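**From my corner of the shop: washing the soft toys**

April 24, 2022

Well, I finally did it. I emptied the big toy bin at the Folodari playroom and washed everything in it that could take a wash, and I am here to report that my back has opinions. I'd been putting this off all winter (you know who you are, those of you who kept asking!), but spring cleaning came for us all the same.

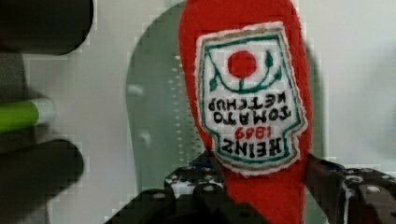 Plush food is my favorite part of the whole collection and also the biggest pain to clean. Bears are easy. You toss a bear in a mesh bag on cold and go have lunch. But the pretend groceries have patches and stitching all over them, and I get nervous about those edges fraying. The Heinz ketchup bottle, for instance, has a white label with a stitched green border, a little vine curling by the tomato, even the 1869 done in red thread, and I was not about to let that bang around in a drum. So the groceries get a sink bath, lukewarm water, a drop of mild soap, and a soft toothbrush for the sticky spots. Then I roll them in a towel and squeeze. Please don't wring them! I lost a very nice croissant that way.

Drying takes forever. I turn mine every 4 hours and keep them away from the radiator, and red things get their own towel, always.

If you borrow from the grocery basket, please bring things back in the cotton bag they came in. I'm also short one plush egg from the Plukora breakfast set, so have a peek under your couch. Next month I tackle the puppets, and I could really use a second drying rack if you have one folded up in the garage.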